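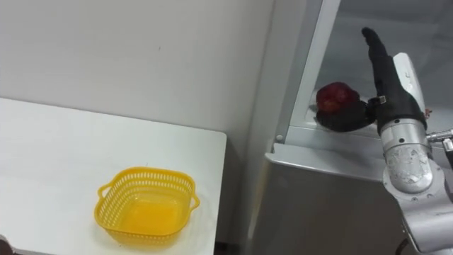 *Perforated yellow basket on a white table.*

Storage products should be sold by internal volume. Gakar lists its bins by outer width, Ernier by a size letter, and neither figure says what fits. A bin with thick, tapered walls can share its outer dimensions with one that holds far more – the label treats them as equals.

Unus prints internal depth on the tag: 210 mm. That is a start. Volume in liters, measured level with the rim, would let buyers compare any two bins without a tape measure.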